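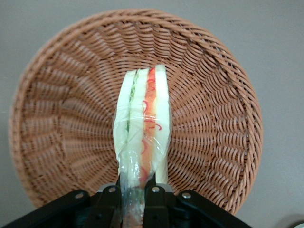 Steltance releases update to Wukalico grasp planner

Tuesday, February 25, 2025

Steltance has released version 3 of Wukalico, its grasp planning software for robot arms with two-finger grippers. The update is aimed at food packing and other jobs where items are soft, wrapped or both.

The main change is in how the planner reads images from a wrist camera. Clear plastic film often shows up as glare, and earlier versions could mistake a bright fold for the edge of an item. The new model looks for the item and its wrapping separately — a sandwich and the twisted film at its end, for instance — and scores grip points on each.

Steltance says the model was trained on 3000 recorded grasps, with a further 234 held back for testing. Users can now also set a closing force limit for each type of item.

A plug-in for Cordier, the motion control package, is included. Support for Wirnero controllers is planned for November.

Existing licence holders can download the update now. Projects saved in version 2 will need to be converted before they will open.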